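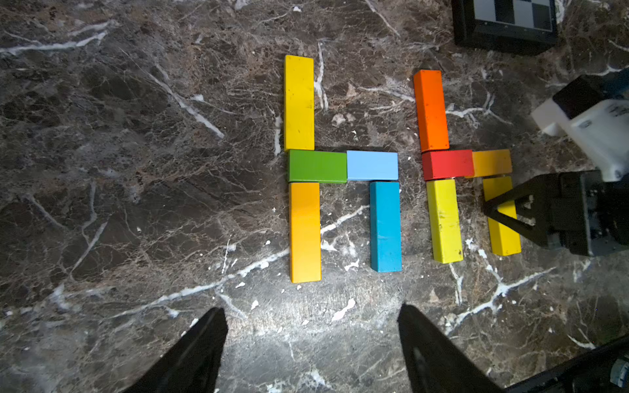
The Long Repeat

Reading time: 5 min

Wallpaper is sold by the roll but hung by the repeat. The repeat is the vertical distance after which a printed design starts again, and it governs how much paper a room consumes, how long the job takes and where the mistakes will show. Most homeowners choose a color first and read the repeat later, usually on the back of the label.

At Drarkex, a contract printer with a single surface-print line, the repeat is set by the circumference of the roller. A roller that turns once lays down one full pattern. Changing the repeat means changing the roller, and the plant stores 59 of them in a heated room behind the press. Akua Yakubu manages the line. She keeps the room at a steady temperature through the year, as the rubber faces shrink slightly in the cold and the printed edge moves with them.

"The customer sees one strip against another strip," Yakubu says. "If I am off by the thickness of a pencil line at the top of the wall, the paperhanger has to decide where to put that error. It does not go away."

Three types of match are in common use. A random match, such as a plain texture or an irregular stripe, needs no alignment between strips. A straight match places the same motif at the same height on every strip. A drop match lowers each alternate strip, usually by half the repeat, so that the eye reads a diagonal. Drop matches disguise seams well and waste more paper when strips are cut carelessly. Experienced hangers cut from two rolls at once, taking odd strips from one and even strips from the other.

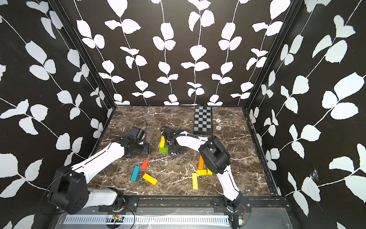 Contrast matters as much as match. A pale ground with a pale motif tolerates a small gap at the seam. A dark ground does not, because the paper itself is white at the cut edge and a hairline of it will show from across a room. The usual remedy is to run a felt marker or a matching chalk along the edge before pasting. Mawuli Akpalu, who has hung paper for hotels and restaurants for most of his working life, colors the wall behind the seam as well. He uses flat paint mixed close to the ground color, in a band slightly wider than his hand.

Akpalu starts every dark room at the least visible corner and works toward it from both sides. Few rooms are square, and the last strip will rarely meet the first at the right point in the pattern. He checks plumb at each corner and starts the new wall with a fresh vertical line. The overlap in the corner hides the difference. On a trailing botanical the eye forgives a lost leaf. On a geometric it sees the fault at once.

Estimating is where money is lost. The standard method divides the wall height by the repeat, rounds up to a whole number of repeats, and uses that figure as the cut length for every strip. Araba Quartey, an estimator with the distributor Lirnelard, reviewed 1,694 residential orders placed before last August. Short orders outnumbered long ones, and the most frequent cause was dividing total wall area by roll area without counting the repeat at all. A second order may come from a different batch, and two batches of black can differ enough to divide a wall in half.

Her advice is plain. Order everything at once, check that the batch numbers agree, and keep one full roll after the job is done. On designs with a repeat over 24 inches she adds 16 percent to the calculated figure. For a straight match on a shorter repeat she adds 5. 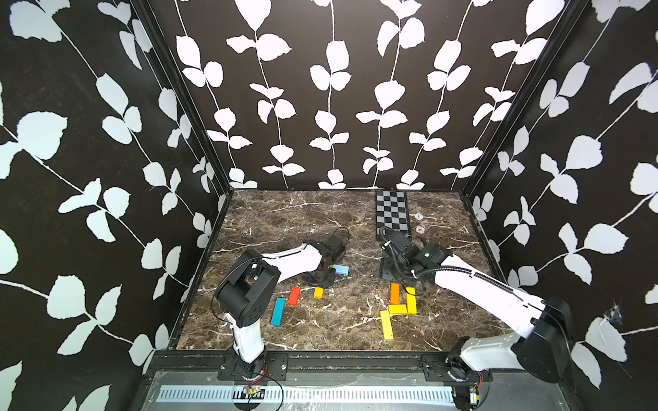
White paired leaves on wavy vines, over a marble-patterned floor.

Combining two strong patterns raises a question of scale. Marble prints have no obvious motif, yet they do repeat, and a bold vein that returns at a fixed interval is easy to spot once seen. Kevin Ó Dubhghaill draws stone patterns for Flendisberg. He breaks up the longest veins first and leaves the fine ones until last. He then prints a test sheet several repeats long and views it from the far end of the studio. Any feature he can find twice within a few seconds is redrawn.

He recommends that a veined floor and a leafed wall share a ground tone and differ in the size of their marks. Samples should be viewed in position, with the floor sample flat and the wall sample upright, under the lamps that will be used in the room. A small cutting held in the hand gives a poor idea of either one. Most suppliers will send a piece covering a full repeat for a modest charge, and it should stay up for at least one evening before the order is placed.

Last updated: August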